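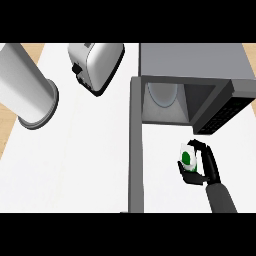
6.3 전자레인지 문 작업 중 정지 (오류 3587)

이 절은 Pernness 제어기에서 Plelent 주방 과제를 실행할 때 나오는 오류 3587의 처리 방법을 설명합니다. 이 오류는 로봇 손이나 그리퍼가 전자레인지와 접촉한 상태에서 접촉력이 설정값보다 커지면 표시됩니다. 시뮬레이션과 실제 장비에서 처리 순서는 같습니다.

주의: 오류가 표시된 상태에서 '계속' 단추를 누르지 마십시오. 팔이 마지막 명령을 다시 수행하여 문이나 손가락이 파손될 수 있습니다.

1. 비상 정지를 누르고 팔이 완전히 멈춘 것을 확인합니다.
2. 손이 물건을 잡고 있으면 먼저 물건을 한 손으로 받칩니다. 그 다음에 손가락을 여는 명령을 보냅니다. 시뮬레이션에서는 받치는 동작을 생략합니다.
3. 수동 모드로 바꾸고 속도 제한을 4%로 설정합니다.
4. 팔을 전자레인지 앞면에서 똑바로 뒤로 200 mm 이동합니다. 옆으로 먼저 이동하지 마십시오. 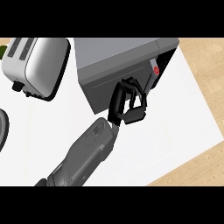 5. 문의 상태를 눈으로 확인하고, 화면의 '문 상태' 항목과 비교합니다. 두 상태가 다르면 '문 상태 다시 읽기'를 실행합니다.
6. 로그를 저장한 후 오류를 해제합니다. 해제하기 전에 전원을 끄면 접촉력 기록이 없어집니다.
7. 과제를 처음 단계부터 다시 시작합니다.

참고: 문을 여는 단계와 물건을 넣는 단계는 접촉력 설정이 따로 있습니다. 한쪽만 변경하면 다른 쪽에는 적용되지 않습니다.

참고: 열린 문이 지나가는 영역은 '금지 영역'에 등록해야 합니다. 문의 회전축에서 300 mm 이내에 팔의 중간 관절이 들어가는 경로는 사용하지 마십시오. Tandport 경로 편집기에서는 이 영역이 자동으로 표시되지 않으므로 직접 입력합니다.

경고: 실제 장비에서 팔을 뒤로 이동하는 동안 문과 팔 사이에 손을 넣지 마십시오.

같은 오류가 다시 발생하면 과제를 중지하고, 저장한 로그를 Bouzid 기술 지원에 보내 주십시오. 로그와 함께 제어기 버전과 오류가 난 단계의 번호를 적어 주시면 확인이 빨라집니다.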